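Stilari Class Leader Starter Package

Product line: Franchise equipment and materials
Supplier: Figueroa Family Programs, Bumetstead office
Order code: 2044
Price list effective September 2, 2006

The Stilari Class Leader Starter Package is supplied to new franchise holders who have signed a territory agreement and completed their initial training. It contains the equipment and printed materials required to open a parent and baby music class in a rented hall or community room. Franchise holders are not required to purchase any further equipment during their first term of trading.

Contents
Percussion set in carry bag
Play parachute with storage sack
Floor mats, folding
Song book and lesson plans for 2 terms
Attendance register and receipt book
Printed flyers, 800 copies, with space for venue details 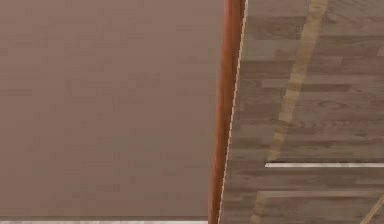 The flyers lasted me well into my second term, and I would tell any new class leader to leave half of them with the local health clinic on day one. The register is a little small if your sessions fill up quickly. Posted by a franchise holder, Drirley territory.

Figueroa has noted comments of this kind, and a larger register may now be requested at the time of ordering. There is no additional charge.

Delivery and storage
Packages are sent by carrier to the address given in the territory agreement. A signature is required. The complete package is delivered in 2 cartons, and both should be checked against the packing list before the first class is held. Missing or damaged items must be reported to the Bumetstead office in writing.

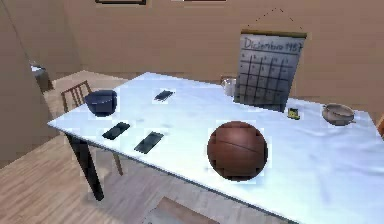

Replacement items are sent once the report has been received and the order code confirmed. Items damaged through ordinary use in class are not covered, but may be purchased singly at the franchise rate.

Cleaning and care
Percussion items should be wiped with a mild cleaning solution after each session. The parachute may be machine washed on a cool setting and must be dried flat. Floor mats should not be folded while damp.
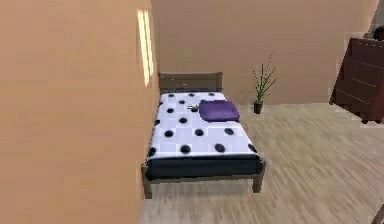

Mats that show splits along the seams must be withdrawn from use and replaced before the next session. Franchise holders remain responsible for the condition of all equipment used under the Stilari name, including items bought from other suppliers.

Returns
Unopened packages may be returned if the franchise holder withdraws before the first term begins. Carriage is payable by the sender.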